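**Product review: Tidero countertop wine preserver**

The Tidero is intended for restaurants and tasting rooms that pour wine by the glass and wish to keep open bottles in good condition between services. It holds 2 bottles upright, replaces the air above the wine with argon, and dispenses through a short steel spout. Our beverage panel used one unit for 11 days.

Three wines were opened on a Monday and tasted daily against freshly opened bottles. The Vurberg white remained close to the control through day nine, with a slight loss of aroma on the last two days. The Walczak red held up for the full period. A light rosé did less well and was judged flat by Corinne Blackwood and Walter Betancur on day six.

Setup took 40 minutes, most of it spent seating the gas line. The printed manual shows the regulator in the wrong orientation, and new users should consult the revised sheet supplied by the distributor, Skollell. Pour volume was consistent once the bottle was more than a quarter full. Below that level the spout tended to sputter, and staff finished those bottles by hand.

Cleaning is simple. The spout and tubing come away without tools, although the rubber collar holds odor and should be replaced on schedule. Spare collars are sold only in packs of four.

The panel recommends the Tidero for establishments with a short list of still wines. It is not suitable for sparkling wine, and the manufacturer makes no claim that it is.
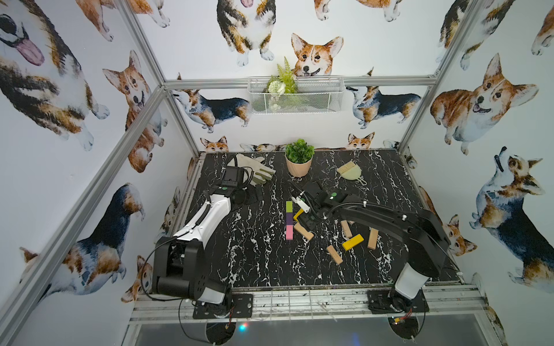
*Reading time: 2 minutes*

Reviewed by Elibariki Kioko. Edited by Tracey Naylor.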